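Sevside Automation Support Portal
Ticket 854: Ramo gripper kit, low-contrast plastic parts not reliably detected at close range
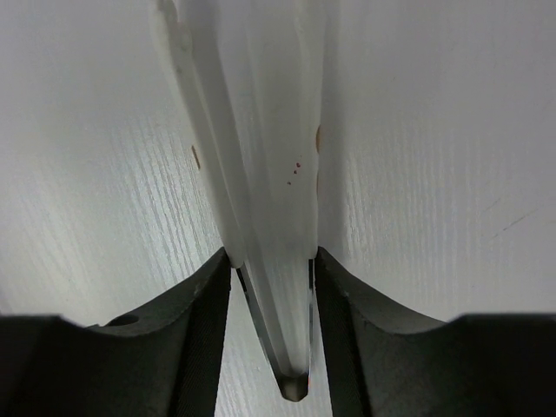
Fig. 1. Wrist camera view, frosted plastic part between the gripper fingers, white wood-grain work surface.

Product: Ramo two-finger gripper kit with wrist camera
Customer site: Brindmont, evaluation bench
Category: Vision / grasp confirmation
Priority: Normal
Status: Resolved, with follow-up item open
Opened: November 20, 2025
Assigned to: Senyo Akolgo, Sevside Technical Support

Summary of the report

The customer is evaluating the Ramo kit under the standard trial agreement, with a view to handling small moulded and formed plastic items. The customer advises that grasp confirmation is inconsistent where the item is translucent or white and the work surface is also white. The arm completes its approach and the fingers reach the commanded position, but the controller reports error 117 (object boundary not established) and retracts. Opaque coloured items of a similar size are handled without error on the same bench.

The customer has asked whether the behaviour is a fault in the supplied camera, a configuration matter, or a limitation of the product. A response in writing was requested for inclusion in the evaluation report.

Configuration as reported

Controller software: release 2, as shipped
Detection profile: General, default
Finger set: standard ridged, dark grey
Lighting: overhead room lighting, diffuse
Work surface: white with wood-grain finish, supplied by customer

Entry 1. Initial review (Support)

The attached view has been reviewed. The part is elongated and tapers to a rounded tip, which lies between the inner faces of the fingers. The body of the part and the surface behind it are close in tone, and the outline is carried mainly by thin dark edges near the tip and by soft shadow along the left side. The General profile gives limited weight to cues of this kind. It relies on a difference in overall brightness between item and background, and very little is available.

It is also noted that the grain of the work surface is visible, together with a couple of faint dark scratch lines toward the right. Linear features in the background can be taken as candidate edges when the true edge of the item is weak. The small brownish specks and marks on the part may have a similar effect, although this is considered less likely to be the principal cause.

No evidence of a camera fault has been identified from the view. The customer is asked to complete the following steps in order and to report the result of each separately.

1. Clean the camera window with the cloth supplied and repeat the test.
2. Run the camera self-check from the Service menu and record the result.
3. Export the controller log for a failed attempt.
4. Repeat the test with a sheet of plain dark matte card under the part. All other settings are to be left unchanged.

Entry 2. Customer response

Step 1 completed. No change.

Step 2 completed. Self-check passed with no warnings.

Step 3 completed. Log attached to the ticket. The customer draws attention to a boundary score of 117 in the log and asks whether it is related to the error code.

Step 4 completed. With dark card in place, the part was confirmed on every attempt. The customer notes that the card is not a practical solution for the intended application, as the existing benches are white and are to remain in use.

Entry 3. Log review (Support)

The score and the error code are unrelated and the matching number is a coincidence. Under the General profile, a boundary score of 156 is required before the controller will confirm a grasp. The failed attempt fell short of that value and the controller responded as designed.

The result of Step 4 indicates that the camera, the cabling and the finger set are functioning correctly. The matter is therefore being treated as one of configuration. A replacement camera will not be issued under this ticket.

The customer is advised against lowering the required score in the General profile. Doing so would permit confirmation on background features, including surface grain and scratches, and the arm could proceed to lift with the fingers empty.

Entry 4. Recommended configuration (Support)

The Translucent profile is included with the kit but is not enabled by default. It gives greater weight to edge darkening and shadow and takes a reference view of the bare surface before each work session. To enable it:

Open Settings, then Detection, then Profiles.
Select Translucent and choose Apply to current tool.
Clear the work surface and run Capture Reference.
Place the part and run Test Grasp before returning to automatic operation.

The reference must be captured again if the bench is moved, the lighting is altered or the surface is marked. Cycle time is longer under this profile, and the customer should allow for the difference when comparing the Ramo kit with other products under review.

Finger closing force should be reviewed at the same time. Thin plastic may deform under the default setting, and a part that changes shape during closing can produce a second boundary error. Support recommends starting at the lowest force setting and increasing it one step at a time.

Entry 5. Customer response

Profile enabled and reference captured on the white bench without card. The customer reports that error 117 did not recur during the afternoon's testing. One attempt was stopped by the operator when the part shifted on the surface during approach. The customer does not consider this to be related.

The customer has asked that the quick start guide mention the Translucent profile, as its existence was not apparent from the printed material. The customer also asks whether the Benjelloun side light, listed in the accessories catalogue, would be of benefit.

Entry 6. Closing note (Support)

The request concerning the quick start guide has been passed to the documentation group and is scheduled for consideration in January. It remains open as a follow-up item.

The Benjelloun side light is compatible with the wrist mount. It strengthens shadow along one edge of a part and may improve the margin on white surfaces, but it is not required for the configuration now in use. A loan unit can be requested through the evaluation coordinator for the remainder of the trial period.

Resolution code: Configuration changed, no hardware fault found
Parts issued: None
Effect on trial agreement: None

The customer may reopen this ticket by replying to the notification message. Please attach the controller log and a current wrist camera view with any further report.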